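Cinmont Screwdriver Kit for Desktop Computers: Review After Five Months of Use
By Pavithra Shenoy
6 Feb 2018

I bought the Cinmont kit in September, after the cheap screwdriver that I had used for many years destroyed the head of a screw in my cousin's computer. The screw was small and I had pushed too hard, so the fault was partly mine. But the tip of the old screwdriver had become round and I did not want to have this problem a second time.

The kit cost me 1288 rupees, with delivery. At the same time I looked at the bigger set from Warrier, whose price was 2000 rupees. It has many more bits, but most of them are for phones and watches, and I do not open phones or watches. I look after the desktop computers in a small accounting office, and on some Sundays I help relatives and neighbors. For this kind of work the smaller kit seemed enough to me.

In the box there is one handle, one extension bar, a set of bits in a rubber holder, a pair of plastic tweezers and two flat plastic sticks for lifting clips. There is also a thin paper with instructions in four languages. The English part is short and has a mistake: it says to turn the collar left for locking, but on my handle it is right.

The handle is what I like the most. It is thick, it has a soft surface and the back end turns freely, so I can press with the palm and turn with two fingers. My hand is small, and with many handles I get tired after one hour. With this one I took apart three computers in one afternoon and my wrist was fine the next day. The collar was stiff in the first week, and after that it moved well.

The bits are good but not all equal. The two cross bits that I use every day still have sharp edges. The flat bits are softer. I used the smallest flat bit one time to open a stuck cover, which I know I should not do, and the corner bent. I wrote to the seller, Hurkgate, and they replied politely that bending is not covered. I accept this answer.

The plastic sticks surprised me in a good way. I had thought that they were only there to fill the box. But many office computers are made so that the drives and the front cover come out without any screw, and you must press a plastic latch that has become hard with the years. If you use metal for this, the latch breaks or you scratch something. The thinner stick goes in well behind such latches and bends a little before the latch does.
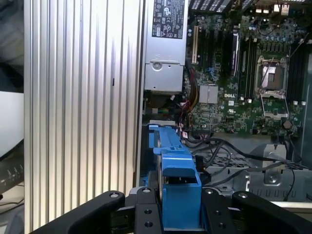

Is the magnet in the handle a danger for the hard disk?

The magnet is weak, just strong enough to hold one screw at the tip, and I have used it next to many disks without losing any data. I still do not leave the handle lying on top of a disk, and I make a backup before I open any computer that belongs to another person.

The extension bar is the weak point of the kit. It is long enough to reach the screws at the bottom of a normal tower, and I was glad about that. But the connection with the handle has some play, and the tip moves in a small circle when you turn. For a big case screw it does not matter. For the screws that hold a motherboard I prefer to use the handle alone, even if my fingers have little space. My colleague Rafia Durrani has the same kit and her bar is tighter than mine, so perhaps the quality changes from one piece to another.

I should also write about the box. It is made of hard plastic with two clips, and it closes well. The bits sit in the rubber very firmly. In the beginning I had to use the tweezers to pull out the smallest ones. The size of each bit is printed in gray on black rubber, and in the evening I cannot read it. I put a small dot of white nail polish next to the two bits that I need most. It is a simple solution, but I think the maker could print the numbers in white.

How you place the computer makes a bigger difference than people think. I always lay the tower on its side with the open part up, on a surface that is flat and at the height of my elbows. Then the weight of the hand goes straight down into the screw and the bit does not slip out.

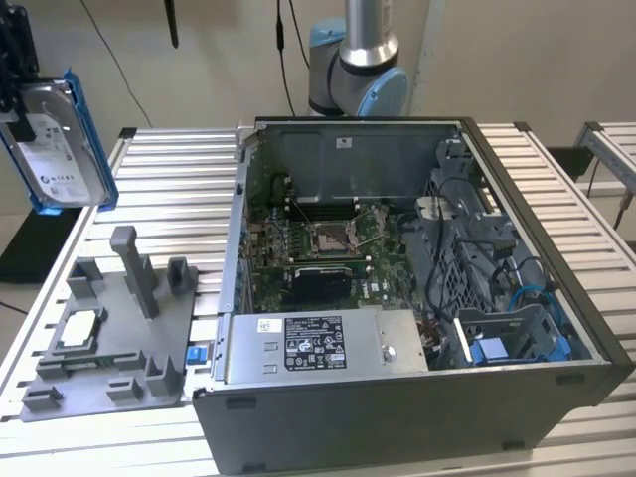 With the tower standing, even a good screwdriver feels bad, because you push from the side and the whole case wants to move away. When I tried the Cinmont in this way, the bit slipped twice. So if you read other reviews where people complain about slipping, I would first ask how they were working.

For the screws themselves you need a small dish, and the kit does not include one. I use the lid of a jam jar. The Honora kit, which I borrowed for a week before I bought mine, has a magnetic mat, and this mat is very useful. But its handle was thin and smooth, and I would not exchange mine for it.

Who should buy it? If you repair desktops or want to add memory or a new disk at home, I can recommend the Cinmont kit. If you mostly open laptops, I would look for another one, as it has only one bit that is small enough. I give it four stars from five. I took away the star for the extension bar and the unreadable numbers.

Comments (4)

Indira Poduval
Thank you for the detailed review. Did you try the hex bits? I need them for the standoffs under the board.

Pavithra Shenoy
Hello Indira, there is one hex socket in the set and it fits the standoffs that I have met. It holds them loosely, so please keep it straight.

Masaru Noguchi
My extension bar has the same play. I put one layer of tape around the end and it is better now, but the tape must be changed every few weeks.

Marijke Bosman
I bought the Warrier set and use maybe six of the bits. The box takes half my drawer. I should have read this before.

We use cookies to remember your settings and to count visits. By continuing to read this site you agree to their use. Accept | Change settings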